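Notebook, soft goods grasping, August
Bench name: Flanthorpe, bedroom set-up

Comparing two sets of finger pads on the hand-held gripper before we commit to one for the cloth work. Same linkage and same base for both. Only the pads change, two screws each time. Set A is the stock Killivex pad. Set B is the softer one from Plorano, cut down to fit.

Started 14:10 with set A. The blue cloth is the test piece throughout, picked up from the bed and from the white surface in front of it. Rule for a grasp: close, lift clear, hold, put down. Anything that slides before the put-down is a miss.

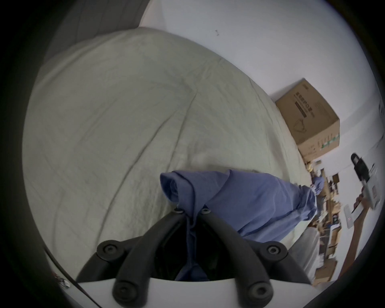
Blue cloth in the finger tips, rolled end to the left, over the grey-green sheet.

Set A: 115 good out of 126. Most of the misses were on the rolled edge, where the tips close on a thick curve and push it away. Loose folds are no trouble. A flat single layer is still poor unless one tip gets under it first, and that depends more on the approach angle than on the pad.

Changed to set B at 15:40. Check the tip gap after every change - I forgot the first time and the pads met off centre, so that run is thrown away and not in the numbers. Shim added on the left finger.

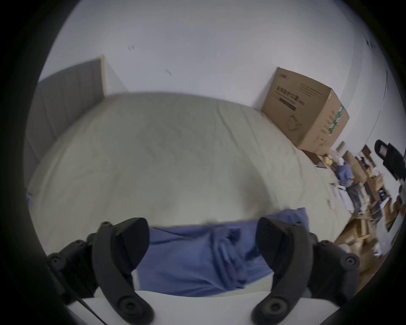
Set B holds thick bunches better and needs less squeeze to do it. It also drags. When the fingers open, the cloth tends to stay with one pad and has to be shaken off, and the put-down position suffers. Eight cases of this in the first short run, so I stopped there and did not do the full count. Dusting the pads might help but would not last a day.

The fisheye gives plenty of room around the fingers. Depth near the tips is hard to judge by eye in playback, and the corners are black, so nothing useful should be planned for there.

Cable: keep it slack at the linkage. It pulled tight once at full opening and gave a false reading on the width channel. Vaněk clip ordered to hold it back.

To do:
- full run on set B with the shim in
- repeat set A on the rolled edge only, slower closing speed
- log tip gap at the start of each run
- try one pad of each, A on the left and B on the right

Staying with set A for recording until the full run on B is done.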